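Skipping blurry wrist frames before your policy sees them

If your arm behaves beautifully on slow moves and then goes a bit silly the moment it speeds up, have a look at what the wrist camera is feeding it. I did this on our two-arm setup in November and it was such a satisfying fix that I want everyone to try it! You'll need a working Edden install, a recorded episode and half an hour.

Step 1. Dump the wrist stream

Run the Jonda exporter on one episode with stride set to 8. Step through the frames by hand first, before you write a line of code.
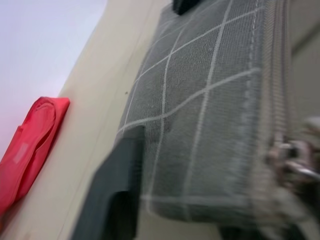

Sharpness scores are easy to compute: turn each frame grey, run a Laplacian over it and take the variance. The trap is scoring the whole picture with one number. In a frame like this one, the white grid on the grey mesh is still easy to pick out while the gripper parts on the right have smeared into streaks, so one average tells you very little. Split the frame into left and right halves and keep both scores. Mwajuma Nyaga suggested that and she was spot on.

Step 2. Pick a threshold

Plot both scores over the episode. Ours sat well over 500 when the arm was still and dropped hard during fast wrist turns. Your numbers will differ with lens and lighting, so go by your own plot. Start low, then nudge it up.

Step 3. Hold the last good frame

In the perception node, if either half falls under the threshold, pass along the previous good frame with its original timestamp. Don't restamp it! The planner needs to know the view is old. After 6 held frames in a row, let the next one through whatever its score.

Step 4. Cross-check with the head camera

Replay the episode with both streams lined up on the same clock.
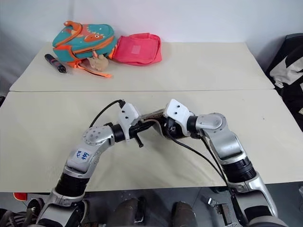
Head camera view: both arms with grippers close together, backpack and pink pouch on the far board.

Look for stretches where the wrist feed is frozen but the head view shows the arms moving. Short ones are fine. If you find one longer than 22 frames, the cap from step 3 isn't being applied, and the usual culprit is a counter that resets in the wrong callback.

Kheri Nyamweya has a branch that does the scoring on smaller tiles. I'll add notes once I've tried it.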